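3.2 Remakes and the problem of the second ending

The films in our corpus were selected from the catalogue of the Nasdale archive, which holds 2,221 titles from the sound period. We took only those adventure and war films which have at least one earlier silent version, and for which both versions survive in a complete print. For each pair we noted the running time, the order of the main events and the place of the final reversal. Following Lehner, we call "second ending" any closing part that has no equivalent in the silent film.

A second ending is easy to recognise when the source novel is known. It is more difficult when the remake follows the earlier film and not the book. In Flaruneck, for instance, the silent version finishes with the departure of the ship, while the sound version adds a return to the family house that lasts over 300 seconds. Vinzenz Lehner reads this return as a concession to the studio. We are not fully convinced by this reading – the script was already finished in January, before the studio changed its management.
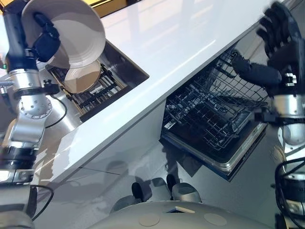 3.3 Domestic space in the closing part

In most of the second endings we studied, the hero comes back to a room that the viewer has seen before. Often it is a kitchen or a dining room. The silent films show such rooms mainly in the first reel and then leave them, as the intertitles can report what happens at home. The sound films need a place where people talk, and a room with a table or a sink serves this need well.

The film Nola is a clear case. The two brothers speak only once after the battle, and they do so while the dishes are being washed. Tùng Triệu has pointed out that the same dialogue stands outdoors in the novel, under the wall of the fort. The change of place makes the talk shorter and more ordinary, and it also gives the actors something to do with their hands. In the remake of Võ, however, the home is only mentioned, and the final shot remains on the road.
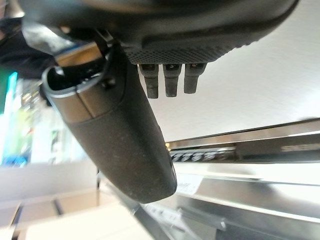
Figure 2. Underside of the gripper, with three rubber tabs below the textured panel.

We therefore treat the closing room as a separate variable in the following section. It is coded as present when at least 50 seconds of the second ending are set inside it, and as absent in all other cases. Films with a damaged last reel were left out of this part of the count.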